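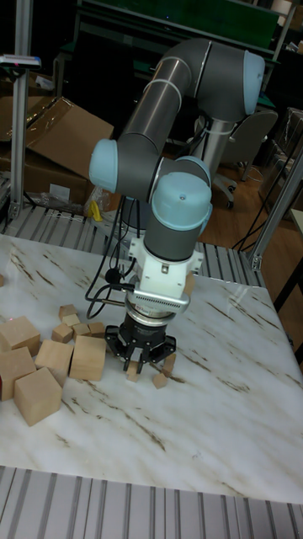
Gripper over the small cubes, with the larger cubes to the left.

Clallbridge shared workshop - progress report to Ersoy
12/28/23
Prepared by Zübeyde Gündoğdu

The arm moves and the three-finger gripper opens and closes on command. I would not call it sorting yet. Large wooden cubes are fine. Small ones get pushed aside more often than I like, and the 7 mm offset we dialed in during November has drifted twice.

I still doubt the Flovavmont software is worth a second year. It plans a clean path and then stops for no reason I can find in the log. Support sent two replies, both asking for the same file.

Spent since the last report: $800, mostly cable and connectors. The loose cables at the wrist need proper clips before we run it any faster.

Please hold the next payment until I have a full run to show you.

We use cookies to improve your experience. Accept | Manage settings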